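4月12日 控制器对比，仿真公寓，开门任务

接着上次没跑完的。Sevus 和 Skandberg 两套臂控制器，同一个 Skeltum 场景，同一只 Escobar 夹爪模型，同一份初始位姿表。Elvia Ocampo 上周把结果表发到组里，结论写的是 Sevus “明显更稳”。我对“明显”两个字有意见，所以自己重跑一遍，只改控制器，别的都不动。

先把设置抄下来，免得过两个月又要翻聊天记录：
控制频率 30 Hz，两边一样
每轮超时 300 步，到点判失败
共 156 轮，两套控制器各一半，随机种子成对
六个起始朝向，沿用旧表
腕部相机，渲染参数没碰

Elvia 那份里 Skandberg 用的是出厂阻抗参数，Sevus 用的是她调过的。我问过她，她说出厂值“在别的任务上够用”。够不够用先不论，一边调过一边没调，比出来的差别有多少算控制器的，有多少算她那两个下午的，表里看不出来。我这边两边都用出厂值跑第一遍，然后给两边同样的调参时间再跑第二遍。今天只完成第一遍。
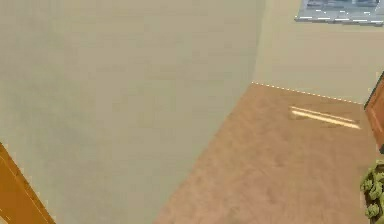 第一遍里失败最集中的一类，跟抓把手没关系，出在转身之后的重新定位。基座转过去，视觉模块要重新给出门框的位姿，再交给控制器规划接近路径。两套控制器吃的是同一个位姿估计，所以一旦估计飘了，两边一起错，成功率自然一起掉。日志里飘得最厉害的几段，腕部视野大半是一整面米色墙，墙上什么标记都没有，能用的线条只剩墙地交界那一道和右边柜子露出来的一点边。地板上还有一道很亮的条状光，特征提取很爱往那里凑，而那东西如果是高光，视角一动它就跟着动，拿来定位等于自己骗自己。这类失败我建议单独列一栏，记在感知头上。Elvia 的表把它们全算进了控制器失败。

单独拎出来以后，两套的差距缩了不少。具体缩多少我先不写，归类是我一个人手工做的，边界情况有十几条拿不准，得有第二个人盲看一遍。上次就是因为一个人归类闹出过笑话，那个人是我。

接近段的表现：Sevus 轨迹确实平滑，末端速度曲线好看。Skandberg 在接近把手前有一小段抖动，关节五最明显。可是抖归抖，接触点的偏差两边差不多。好看的曲线放进汇报里很占便宜，我对此一向不太放心。门不关心曲线。 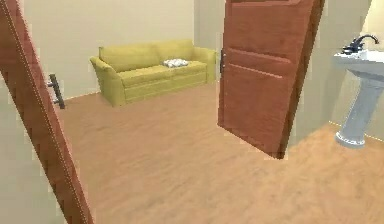
接触段才是我想看的。杠杆把手要先往下压，再沿弧线带门，力的方向中途要换。Sevus 的文档说换向是自动识别的，我把触发条件打出来看，其实就是一个力矩阈值加一个计时器。阈值附近来回跳的时候，它会先放松再重新夹紧，手指在把手上滑一下。Skandberg 没有自动换向，要自己写状态机，麻烦，但至少知道它为什么在那一刻换。

另外一个疑点：仿真里的铰链摩擦。Skeltum 默认给的是常数，全程一个值。真门在快要碰上门吸或者门底蹭地的时候阻力会变。两套控制器在常数摩擦下都能带得动门，由此推到真机上，我觉得推不过去。Elvia 的意见是先比相对高低，绝对值以后再说。我不反对先比，但相对高低本身也可能随摩擦模型翻过来，这一点她没有反驳，也没有同意，说去查一下再回我。

夹爪方面顺手记两笔。Escobar 模型的指面摩擦系数写得偏乐观，比我们台架上测的高一截（台架是九月测的，数据在共享盘旧目录里，文件名很难找，搜“指面”）。把系数换成台架值之后试了几轮，两边滑脱都变多，Sevus 变多得更厉害，和上面说的先放后夹对得上。轮数太少，不下结论，只当作下一步要查的东西。

第二笔，指尖碰撞体是个简化的胶囊形，接触点会沿着把手乱窜。窜的时候读出来的力是假的，而两套控制器都拿这个力做反馈。谁对噪声迟钝谁就占便宜，这跟谁控制得好是两件事。换成凸分解网格大概要慢一倍，我觉得值得慢。 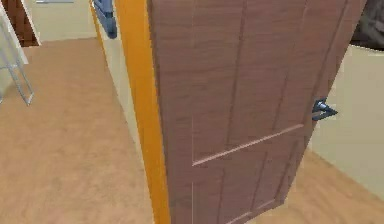 开门任务中的一幕：门半开，左侧为橙黄色门框，杠杆把手在门的右缘一侧。

关于成功判据也要吵一架。现在的判据是门的开角过线就算成功，至于夹爪是勾着把手拉开的，还是用指背把门板顶开的，一律算数。我回放了一部分 Sevus 判为成功的轮次，有几轮就是指背顶开的，把手早松了。Skandberg 也有，少一些，但我还没看完，所以“少一些”先别引用。判据应该加一条：开角过线时手指仍与把手保持接触。改判据不用重跑，日志里接触对都存了，写个脚本重新判一遍就行。

厂商那边的宣传页说 Sevus 换任务“无需调参”。今天第一遍用出厂值，第一批里就有两轮在压把手的时候关节限位报警，停在半路。我把报警前后的日志打包发给了他们的支持邮箱，回信让我调参。

下一步：
归类表发给 Elvia，她盲看，不看我的标签
判据脚本，加接触条件，两遍结果都重判
指面摩擦用台架值，完整重跑
铰链摩擦至少换一种随角度变化的
两边各半天调参，时间到就停，谁也不许偷偷多调（包括我）
视觉那一栏另开一页，问一下能不能给定位模块屏蔽高亮区域

目前的态度：Sevus 可能稍好，“明显”没有依据。采购意见先压着，等重判完再填。机器上还挂着一批 Skandberg 的回放没关，晚上谁用那台先别清缓存。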